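# Planning a Two-Arm Bench Cell: Questions We Get a Lot

Budget season is here again, and the inbox is full of great questions about two-arm cells. This page gets updated whenever a new one comes in.
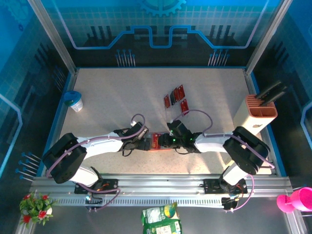
Fereshteh Shirazi wrote in to say that her group priced the arms to the dollar and then spent most of the spring arguing over cables, brackets and who was paying for the table. She'd like everyone to start their spreadsheet with the boring stuff and put the arms in last. We love this and have stolen it for our own template.

## Do I really need two arms?

Maybe not! If your parts can be picked from one side and set down, a single arm will keep you busy for a long time. Two arms earn their cost when one has to steady something while the other works on it, or when an item gets passed across or held from both ends, like the small red package between the grippers on this page. Make a list of your tasks before you ask for quotes and mark the ones that need a second hand. If there are only 2 on the list and you could solve both with a clamp, buy the clamp.

## Should both arms be on one rail or on separate stands?

One rail, if you can. We're big fans. Both base brackets bolt to the same piece of aluminum, so you can slide an arm over, tighten it up and carry on. Separate stands are fine for a cell that will never change, but first cells always change. Get the rail longer than your drawing says. The extra length is cheap compared with ordering a second one.

## What goes in the budget besides the arms?

More than people expect. Our own sheet has 9 lines, and the arms are just the first:

- arms and controllers
- grippers, plus spare fingers
- rail and mounting brackets
- table and top
- enclosure posts and wall panels
- lighting
- cables, with a full spare set
- task items (cups, cards, packaging, whatever you'll be handling)
- setup hours

That last one gets left off constantly. Put a real number in it, even if the hours are your own.

## How much extra cable should I order?

Route it on paper first. A cable that runs out to a gripper has to have slack for the arm's full reach, and the tall loops you see over both arms take up length quickly. We budget 300 dollars per cell just for cable and strain relief, and it has never gone to waste. Pick a bright color too! Purple is easy to spot against white links and a pale tabletop, and you'll be glad of it when you're tracing a run back to the base.

## Is an enclosure worth it for tabletop work?

We think so. Even a light frame with panels gives you a clear boundary for the work area and keeps the background the same from one day to the next. If you're planning on using cameras, ask about the panel finish before you order. Shiny walls throw light back, and matte costs little more.

## Which grippers should we be looking at?

The two we're asked about most are the Corura and the Delix. Both are good fun to work with. We lean toward the Corura for flat things like cards and the Delix for anything with a handle. Whichever way you go, buy the same model for both sides. You only stock one kind of spare finger, and your settings carry over from left to right with very little fuss.

Ask for status lights you can see from above. It sounds minor until you've spent a Thursday looking for the gripper that dropped off the network.

## Can I buy the task items later?

You can, but please don't leave that line blank. Things get squashed, bent and scuffed. Thin cards are a particular challenge for grippers and we go through a lot of them. Last year's task items came to 342 dollars for one cell, nearly all of it in small orders. Buy doubles of anything you'd hate to see discontinued.

## When should I ask for quotes?

If your fiscal year starts in July, March is a comfortable time. Arms are usually the long wait, and rails and brackets often ship much sooner, so a split order lets you build the table and get the wiring sorted while you wait. Naseri will hold a quoted price while you get signatures if you ask up front. Zenano won't, but they're quick with revisions.

## Can I see your planning sheet?

Yes, please take it! Email us and ask for the bench cell sheet. Thitima Kamolrat keeps it current and is happy to look over a filled-in copy before you send it up the chain. Include a sketch of your table with the dimensions marked, and tell us which side the power comes in on.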